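Chapter 6
Drawers, Doors and Other Things That Move Along a Fixed Path

Chapter 5 ended with the arm picking up a loose object and putting it down again. A loose object forgives a good deal. If the gripper closes a little to one side, the object shifts and the grasp still holds. A drawer does not shift. Its runners allow motion along one line only, and any part of the arm's motion that leaves that line becomes a side load on the runners, the handle and the arm's own joints.

The running build in this part of the book is the Dirdale bench, a single arm set up in a shared workshop and driven by the Prendance controller introduced in Chapter 3. Readers working at home can use any steel or wooden cabinet that will not slide when pulled. A light cabinet should be weighted at the bottom or fixed to the wall before the first powered test.

6.1 The task

The task has two halves, opening and closing, and they are programmed separately. Opening needs a grasp on the handle, or at least a hook behind it. Closing needs only contact with the front panel, and the contact point should be near the centerline. A push at one corner makes the drawer rack, meaning that one side runs ahead of the other and the runners bind. Small drawers on good runners tolerate an off-center push. Wide drawers fully extended usually do not.

Both halves begin from a known state. For closing, the lower drawer is open to its full travel, the upper drawer is shut, and the arm waits clear of the front panel. Light objects may stay on the cabinet top. They serve as a check on smoothness, as a jerky push will move them.

Figures 6.1 and 6.2. Cabinet with the lower drawer open and the arm at the right.

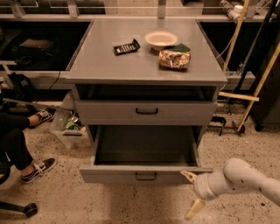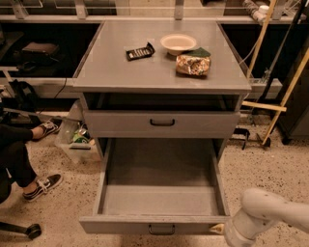

6.2 Finding the axis

Before any motion is planned, the controller needs the direction of travel in the arm's base coordinates. Two methods are in common use. In the first, the handle position is recorded with the drawer shut and again with it open, and the line between the 2 points is taken as the axis. In the second, the arm is put in its compliant mode, the gripper is closed on the handle, and the drawer is moved by hand while positions are logged. The second method takes longer but also shows whether the runners are straight - old ones often are not.

Record 3 passes and compare them. If the passes disagree by more than the play in the handle, look for a loose base plate before changing any software. On the Dirdale bench this fault appeared early and was traced to the clamp.

6.3 Speed and force limits

Set the first closing run to a speed of 200 millimeters per minute. This is tediously slow and should stay that way until the full travel has been completed without a force stop. The force limit is set just above the value measured while pushing the drawer by hand with a spring scale. The Chambi force sensor used here must be zeroed with the arm in its starting pose, as the reading changes with the angle of the wrist.

Contact should be expected before the planned point. The approach is therefore split in two: a free move to a standoff position, then a slow guarded move that ends on contact. The Dotetti motion library calls the second of these a probe move. Other libraries use other names, and Appendix B lists the settings to look for in each.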